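A Winter of Learning to Drink Tea

2018-01-05

I grew up in a coffee house. I don't mean a café, I mean a house where the pot went on before anybody's feet hit the floor and stayed on until supper. So when my doctor suggested last March that I cut back to 2 cups a day, I smiled and nodded and drove straight home to a third. It took me until the fall to do anything about it, and what I did, more or less by accident, was start drinking tea.

The accident was a shop called Kalinowski, over by the old post office, where I had gone in to get out of the rain. They had a wall of tins with little handwritten cards, and I came out with a bag of something dark and smoky called Girik and no idea how to make it. I made it badly for a week. I left it sitting while I folded towels, and it came out tasting like a campfire somebody had put out with a boot.
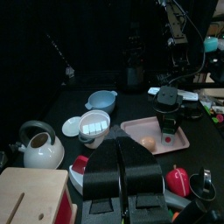
Steeping time was my first real lesson. For the black teas I like, 4 minutes is plenty, and I set the oven timer now because I can't be trusted. The second lesson was to pay some attention to what I was pouring from. I had been heating water in a saucepan, and half of it went down the front of the stove every time. A white kettle with a short spout and a big arched handle, like the one in the photo, is just the sort of thing I should have been using all along – you can get your whole hand through a handle like that, and my knuckles aren't what they used to be.

After that I got a bit carried away, I'll admit. I bought a green tea from Rusa and scorched it with boiling water, then bought a second bag and scorched that too before I finally read the back of the package. Green tea wants cooler water. I let mine stand with the lid off while I feed the cat, and by the time she has finished complaining it's usually ready to pour.

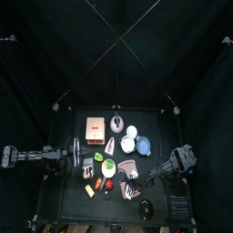

Two arms reaching in over a crowded black table.

I wrote a little about all this before Christmas, when I had just hit 37 days without an afternoon coffee, and I asked whether any of you took milk. Well! I had no idea people felt so strongly.

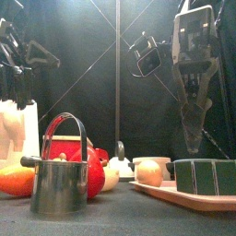

One reader wrote back that milk belongs in the cup first, that her grandmother would have sent me home for doing it any other way, and that smoky teas shouldn't have milk anywhere near them. I tried it her way on Sunday and I'm sorry to say I couldn't tell the difference, though I did enjoy the Girik more plain. Several of you also told me to try honey, and I have, and I'm keeping it for when I have a cold.

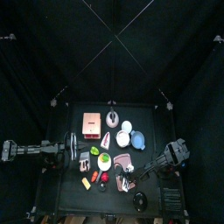 The other thing you all asked about was where to keep it. I had mine in a glass jar on the windowsill, because it looked pretty, and apparently that is about the worst place in the house. It has since moved to an old Erkero cookie tin in the pantry, well away from the spices. I still have one cup of coffee in the morning, and I still love it. But around three o'clock, when the light starts going and I'd normally be reaching for the pot, I put the water on and go look at my tins. Next on the list is a white tea, if Kalinowski has any left after the holidays.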